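From: Parvathi Thomas
To: Flomdale Shared Houses list
Subject: Re: [flomdale-houses] Keys, tags and the big ring

Hi all,

Answering Yaroslav's message from this morning, and a couple of people who wrote to me off list. I've trimmed his message down but left the parts I'm replying to.

Yaroslav Hutsuliak wrote:
> We have taken on the second house at Trallthorpe and the keys are a
> mess. There is a coffee can of them from the previous managers, some
> on string, some with paper labels that have rubbed off, a lot with
> nothing. I remember Parvathi wrote something about doing the whole
> set at Brisisstead last December but I can't find it in the archive.
>
> What I want to know is:
>
> What did you use for tags, and did they last? Ours are the cardboard
> kind with the metal rim and they turn to mush in a coat pocket.
>
> Do you write the address on them? Faraji says never. Kanini says the
> cleaners can't work any other way.
>
> How do you keep spare rings? I bought a bag and they have already
> hooked themselves into a lump.
>
> And is it worth testing every key before sorting, or sort first and
> find out later?

The post from December probably went to the old list, before we moved it over, so I'll go through it again.

Test first. I sorted first and regretted it. I had a nice row of keys grouped by shape and then found that a third of them opened nothing in either building. Take the can, a roll of masking tape and a pen, and walk the house. Start at the front door and try everything on it, then the back door, then the basement, then the rooms. When a key turns, put tape on the head and write the door on the tape. Don't stop when you find the first one that fits, because you want to know how many copies are floating around. If a key goes in and sticks, tape it and write "sticks". Most of ours that stuck were copies of copies and I had them recut from the best one we had.

Whatever is left at the end goes in an envelope marked with the name of the house. Keep it for a year. We had a meter cupboard at Brisisstead that no one had opened in ages, and the key for it was in the envelope. Padlocks are the other thing to check, including any on bikes that have been chained up outside forever.

On tags: we went through three kinds. The cardboard ones did the same as yours. The clear ones with a paper slip and a little flap were better, but the flap opens and the slip falls out, and then you are back where you started. What we use now is solid plastic with no slip, and a number written straight on it with a paint marker. Let the paint dry overnight. Ballpoint is no good and ordinary permanent marker wears off from handling, faster on the smooth side. Awuor has been stamping numbers onto small metal discs instead and likes them, but she already had the punches. I wouldn't buy a set just for this.

For colors, we have red for anything that opens an outside door and black for inside. Two colors is plenty. I tried five at first – one per floor plus one for outbuildings – and people had to ask me what green meant every single time.

On addresses, I'm with Faraji. Number only. The number means something to whoever has the list and nothing to whoever finds the key on the bus. The list is one sheet of paper in the office drawer and one copy with me. To Kanini's point, the cleaners at our place get their own ring for each house with a word on it that they picked themselves, and that has worked fine. None of the words have anything to do with the street.

Please don't put the list in the key cabinet. I say this having found ours there.

Now the rings. Split rings in a bag will always tangle, the small ones worst of all, since each one has two ends looking for something to catch on. I lost most of an evening to picking a lump apart with tweezers. The fix is to thread all the small ones onto one large ring and hang that from a hook. They sit side by side and you slide off the one you need. It also shows you when you are running low.

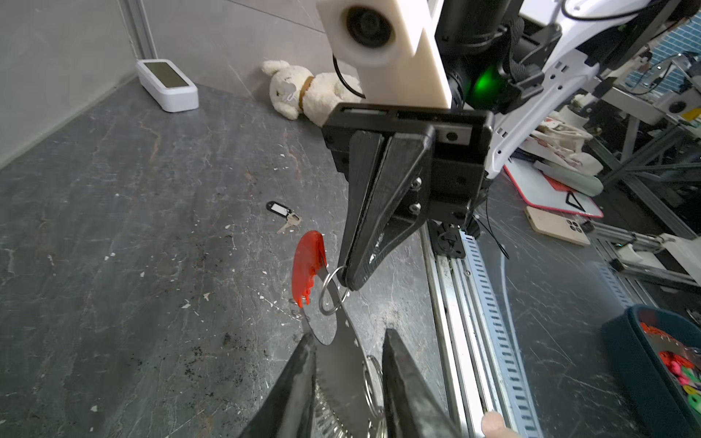

Sizes matter more than I expected. The small rings are right for one or two keys and a tag. Past three keys they start to spread, and then a key works its way around to the gap and drops off. Use the next size up for a full house set. For opening them I use a cheap staple remover. Push the tooth into the gap and the ring stays open while you slide the key on. A thumbnail does the job for four or five rings and then it doesn't. If you have a lot to do, split it over two evenings.

Put the tag on first, then the keys. With the tag on last you end up pushing it past everything else and scratching the number.

If you are doing this on a hard tabletop, lay down a dish towel. The keys slide around less and the rings don't shoot off onto the floor. Have a small tub for the finished sets and a different one for the leftovers, and don't let anyone tidy up halfway through. I also found it easier to finish a door completely, all copies tagged and written on the list, before touching the next one. It feels slower. I tried doing all the tags in one go and then all the rings, and I had two number 14s by the end of it.

As for what to buy, I can't tell you what's good now. Ours were from the hardware counter at Wanyama, where they sell the tags loose, and I haven't been in since they moved the counter. A bag of 600 small rings is far too many for two houses, by the way. I have most of mine left. Yaroslav, if you want a couple of handfuls I can bring them over when I pick up the ladder. They will come on a big ring, so you won't have to untangle anything.

Two other things people asked.

Yes, do sign keys out. A notebook on a string is enough: number, name, date out, date back. We tried a shared spreadsheet and people filled it in when they got home, or didn't.

And if a key goes missing, decide beforehand what you'll do. For a room key we cut another from the spare. For a red tag we change the cylinder, and the house pays. I know that sounds strict for one key. We changed two cylinders last year and there was some grumbling about the second, as the key turned up in a boot a few days later.

Kanini, you asked about the old mailbox keys. They are the thin flat ones and I have three of them, all untagged. If the mailboxes at Trallthorpe are the same make as ours it would be worth trying them before you call anyone. I'll put them in with the rings.

Parvathi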